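Chapter 7
Reading and Writing the Life Notice

Pick up any small-town paper and turn to the obituary page. Most readers skim it for names they know. In this chapter we are going to slow down and read it the way a family historian does, and I think you will be surprised by how much is packed into those narrow columns!

An obituary is usually written in a day or two by people who are tired and sad, and often by several of them at once. One daughter remembers the wedding, a grandson types it up, and the funeral home trims it to fit. Even so, a short notice can give you a maiden name, a birthplace, a string of employers, a church, a list of brothers and sisters in order of age, and the towns where the children ended up. For many ordinary people it is the longest thing ever printed about them.

Our main set of texts comes from Hukilholm, a mill town whose weekly paper ran free death notices for most of a century. The collection we use has 941 of them. The shortest is a single line. The longest, for a member of the Szulc family, runs to 257 words and spends nearly half of them on her garden and her years at the Korno bakery (she worked the early shift and apparently loved it). You will meet that notice again in Chapter 9, when we get to letters and family papers.

Three kinds of statement

As you read, try sorting each sentence into one of three kinds. Some sentences are records: born, married, moved, died. Some are claims about character: she never met a stranger, he could fix anything. And some are small scenes, such as a man teaching all his nieces to swim in the quarry pond. Records can be checked. Claims tell you how the family wanted the person remembered. Scenes are the treasure, and they are rare. In the Hukilholm set only 100 notices contain one.

Notice, too, how the kinds lean on each other. "He emigrated from Drovosura as a boy" is a record. Follow it with "and he sang its songs at every wedding" and suddenly you have someone you can hear.
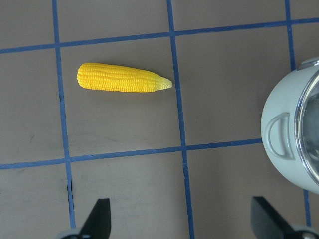

Watch the words that families reach for when the facts run out. "After a time" can hide a few weeks or ten years. "Survived by" lists are worth reading twice, once for who is named and once for the order. Stepchildren may come last or be folded in with the rest, and a former husband may be missing altogether. Be careful here. A missing name may mean a quarrel, or it may mean that the person typing forgot. Write your guess in pencil and go looking for a second source.

Dates deserve the same care. A notice printed in September may say "last Tuesday" and mean the week before the paper went to press. Ages are often off by a year, and places get their modern names even when the person left long before the name changed.

Before you go on

Find an obituary at least fifty years old, from any town, for someone you are not related to. Copy it out by hand. Mark the records, the claims and the scenes in different colors, then write down 2 questions you would ask the family if you could. Keep the page, and bring it along to Section 7.1, where we take up the question of who is speaking when a notice says "we."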